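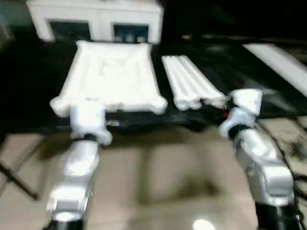 4. Data collection

4.1 Set-up and task

The Belance recordings were made to find out how well a two-armed robot can learn to handle furniture parts that look very much alike. Most of the earlier sets we trained on used small household items in strong colours, and a policy could get a long way by telling the items apart by hue. We wanted parts where that would not help. All of the recordings were made at the Cultthorpe site, on one long table with a black covering, with the two arms reaching up to its near edge. In the head view of Figure 3 the large rimmed panel lies on the left of the working area, with a bundle of long white rods to the right of it and a flat pale board further over. Behind the panel is a white box-like structure with two dark openings. Nearly everything the arms might be asked to touch is white, and the brightest surfaces wash out, so that the policy has mainly outline and position to go on.

We used the Debnath parts set throughout. It was chosen for its plain finish and for the spread of sizes, from pieces that fit inside one gripper to panels that have to be moved with both arms. No part was painted, taped or marked. Early on we considered putting small printed tags on the panels to make tracking easier, and decided against it, as the tags would have ended up in the training images.

Each demonstration covers one of three tasks. In the first, the operator picks a single rod out of a group and lays it down clear of the others. In the second, a panel is turned or shifted with both arms until it lies square to the near edge of the table. In the third, a threaded piece is taken up, set upright and brought over the place where it is to be fitted. The third task is the hardest of the set for the operators and took up most of the recording time.

4.2 Operators and control

Two operators, Sajib Saha and Kasun Kodikara, gave all of the demonstrations. Both had used the arms before, though neither had worked with long parts. They drove the arms through a pair of hand controllers while watching the head view and the wrist views on a screen, and were asked not to look at the table directly during a run. This kept the operator to the same information the policy would later have. It also made the work slower. Saha reported that judging the height of a gripper over a rod from the head view alone was close to guesswork, and that he came to rely on the wrist view for the last part of every approach.

The operators took turns, changing over after each block. They were told the goal of the task but were left to choose their own way of doing it. We did not ask for a fixed order of moves or a particular grasp. As a result the set holds several quite different ways of separating a rod from its neighbours. Kodikara tended to push one end sideways before closing the gripper, while Saha more often lifted the end of the rod first and then slid the fingers along. Both are kept, and both carry the same label.

An operator could stop a run at any point. Runs stopped in this way were saved and marked, along with a short spoken note of the reason. We had planned to throw them out, but they proved useful for training the part of the system that decides when an attempt has gone wrong (see Section 5).

4.3 Camera views

Three streams were saved for each run: one from the head and one from each wrist. The head view gives the layout of the table and the position of both arms. It is poor at showing contact. When an arm leans in over a part, its own end hides the point where the fingers meet the surface, and this happens more or less every time the arm does something of interest.
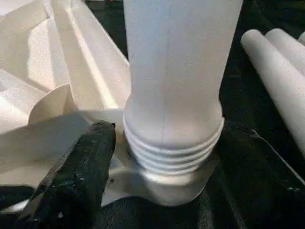 The wrist views were added to cover the last few centimetres of an approach, where small errors matter most. They show far less of the table, but at a scale where the shape of a part can be used. The threaded pieces are a good case. In the wrist view of Figure 3 the piece stands upright on its flared base, and the four ridges above the base can be told apart by the thin highlight each one catches. The tip of the black finger is just to the left of the base. From the head, a piece of this kind gives a pale upright shape and little else, and we found no reliable way to read its direction from that view.

The same wrist view also shows how much clutter was allowed. Crumpled white paper fills most of the left side, and a flat sheet of paper lies under the base. Loose paper of this sort was left on the table for a share of the runs and moved between them. It bends, it takes shadows much as the parts do, and it hides edges. A policy trained only on a bare black surface learns that anything pale is something to pick up, and we saw that mistake often in our first trials.

The streams were joined by time stamp in Clandemia, the logging tool written for this project. Clandemia saves the joint positions and gripper opening of both arms with each set of images, together with the commands the operator sent. Where the streams drifted apart by more than one image, the run was marked and left out of the final set. No other correction was made to the timing, and the images were stored as they came from the cameras, with no change to brightness or contrast.

4.4 Changing the layout

If every run starts from the same layout, a policy can learn the layout by heart. We therefore changed the position of the parts between runs following a written protocol, which was fixed on 12/2/19 and not altered after that. Before each block, the person who was not driving the arms drew a card giving the area of the table for each large part and the general direction it should point in. Exact placing was left to that person's eye. The cards were shuffled again when the pack ran out.

The protocol has some weak points. Large panels can only go in a few places if both arms are to reach them, so their positions are less varied than those of the rods. Long rods were nearly always placed running away from the robot or at a slant, as a rod laid straight across the table would block the near edge for both arms. Similar parts also tended to be put down side by side. The cards did not ask for this – it is simply how people tidy things – and the closely laid rods in the head view are typical of the set as a whole. We left the habit alone, on the grounds that a robot working among people would meet the same kind of grouping.

Lighting was left as it was in the room. Glare on the floor and on the arms therefore differs between blocks, as do the shadows around the foot of standing parts. We did not record light levels.

4.5 Checking and selection

In all, 486 runs were recorded. Each was watched from start to finish by the operator who had not given it, using a form with three entries: whether the goal was reached, whether a part was dropped, and whether the arms touched each other. Where the checker was unsure, both operators watched the run together and agreed on an answer. Runs in which the goal was reached, with no drop and no contact between the arms, were accepted as full demonstrations. This left 319 runs. Of these, 201 are of the third task.

The uneven split between tasks was partly planned, as noted in Section 4.1, but it came out stronger than we intended. The panel task lost the most runs to the contact rule. When two arms hold opposite sides of a panel and one moves a little ahead of the other, the operator's natural response is to bring the other arm in quickly, and on the smaller panels this often ended with the wrists touching. Most of these contacts were slight and did no harm. We kept the rule strict all the same, because we did not want to train a policy on runs that would trigger the safety stop at a higher speed.

We also looked at whether the checkers were equally strict. A set of runs was given to both of them separately, and they differed mainly on what counts as a drop. Kodikara marked a drop whenever a part left the fingers before the gripper was opened. Saha allowed it if the part was already resting on the table. The form was changed to follow the first reading, and the runs checked before that point were checked again.

4.6 Splitting into steps

Accepted runs were cut by hand into approach, grasp, carry and release. The start of a grasp was set at the first image in which the gripper command changed, and the start of a release in the same way. The end of a carry was harder to place. With the threaded pieces in particular, operators would often hover over the target, back away and come down again, sometimes several times. We treat all of this as part of the carry. An earlier version of the labels had a separate step for it, but the two operators could not agree on where it began, and models trained with the extra label did no better on the held-out runs.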